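The Fandine Gradient

The odometer was set to zero at the gate of the Hillside guest house at 05:40. Daryna Lytvynenko entered the figure in the log, with the wind direction and the pressure of both tyres. The rear was slightly under. She pumped it, measured again and amended the entry.

The route for the day ran from Hillside to Fandine by way of the Brullari road. The road had been surfaced in 1991 and patched since by several contractors, whose work could be told apart by the vibration it sent through the handlebars. The climb began after the second bridge. The map gave a rise of 2000 feet. The map had been wrong on two earlier days, once in her favour.

She rode in intervals of 30 minutes and stopped for 4. At each stop she drank, ate a measured portion of dates and wrote down her pulse. Hamisi Rashidi, in the support car, was under instruction to remain one bend behind and not to speak unless a vehicle was approaching. He had kept to this for nine days.

At the third stop the pulse figure was higher than it should have been. She took it again. It was higher still.

Her father's log for the same road gave no pulse figures. It gave the distance, the weather, and on the Fandine page a single line: walked the last part. He had not recorded where the last part began. She had planned the journey around his pages, and this was the only entry she could not convert into a number.

She rode two more intervals. The gradient increased. On the steepest bend the front wheel lifted a little with each stroke, and the speed fell below the lowest value the instrument would display. The screen showed a dash. She put one foot on the ground, then the other.

The car stopped one bend behind. She could hear the engine idling, and then she could not.
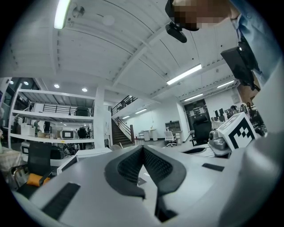 Halima Nyaga said over the radio that Fandine was ready for her, that the kettle was on, and that it made no difference to the kettle how she arrived.

Daryna acknowledged the message. She read the odometer and wrote the figure beside her father's line, in the margin, where there was just enough room. Then she took hold of the handlebars and walked. The surface was better at the edge. After the next bend she heard the car door, and Hamisi's boots on the gravel, keeping their distance.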